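Magesa Print Drying Rack
Plondeck Studio Supplies — Printmaking and Darkroom — Drying and Storage

Product code: 1003
Availability: made to order, allow 12 working days

The Magesa is a floor-standing drying rack for prints on paper. It suits etching, relief, lithography and silkscreen, and it is also used for fibre-based photographic prints, which dry flatter on an open shelf than they do pegged on a line.

The frame is welded steel with a grey powder coat. Each shelf is a sprung wire tray that lifts and stays up until you lower it, so you can load from the bottom without holding the others out of the way. The trays are zinc plated. They can be wiped with white spirit or vegetable oil, but don't use caustic stencil remover on them, as it will take the plating off.

Two models are kept in the range. The Sirkow frame is the standard one and comes on four castors, two of them braked. The Werkside frame has fixed feet and is meant to be bolted to a wall, which most schools ask for. Trays fit either frame and can be bought singly.

Specification
Shelves: 12
Largest paper size: A1
Load per shelf: 12 sheets of blotter or one print on board
Finish: grey powder coat, zinc-plated trays
Delivery: flat packed, tools included

Using it with photographic prints
Squeegee the print first and lay it face up on a sheet of clean fibreglass mesh. Bare wire can leave a mark on a soft emulsion, and we would not put a wet fibre print straight onto the tray. Mesh is sold by the metre under Sundries. Resin-coated paper dries quickly and doesn't need mesh if the print goes in face up.

Gum bichromate and cyanotype prints can go on the bare trays once they have stopped dripping. Keep them on the lower shelves — anything that falls will then land on the floor and not on somebody's edition.

Using it with inked prints
Oil-based inks want air on both sides. Leave an empty shelf between heavy lithographs, particularly if you print on a thick cotton paper over 200 gsm. Interleave with tissue only when the ink is touch dry.

Assembly
Two people are needed to stand the frame up. Fit the springs before the trays, starting at the bottom. The hooked end of each spring goes to the back. If a tray will not stay raised, its spring is on the wrong way round.

Spares and orders
Springs, castors and single trays are held in stock. For wall fixings or an odd paper size, write to Lucinda Villanueva in the workshop and give the model name and your ceiling height. 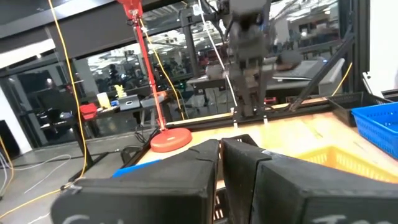 Racks can be collected from the workshop between 9am and 4pm if you let us know beforehand. Returned trays must be clean and free of ink.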